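Vikow compares two gripper finger sets on battery replacement task

MARKAVTHORPE, November. Vikow has completed a bench comparison of its Endidard and Kettani gripper fingers on a two-arm cell. Each set ran 60 trials.
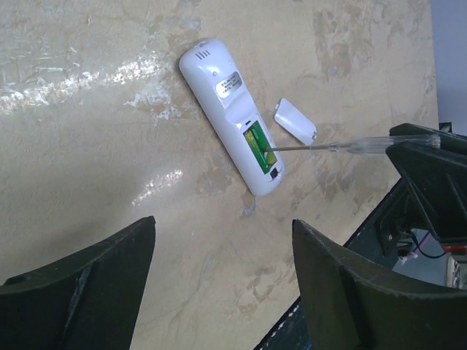 Jaw force was held at 100 newtons for both sets, and the controller settings stayed the same.

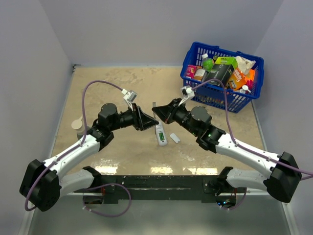 Will the cell need a new controller?
Both finger sets run on the current one with firmware 506.

Wrist cameras were calibrated before each block of trials.

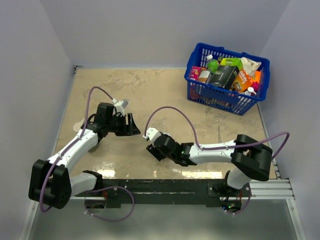
Cable routing was left as in the production cell. Long arm moves put more strain on cables than on fingers. The purple cables are held along the forearms with white ties and looped wide at the elbows.

Full results are available from Vikow on request.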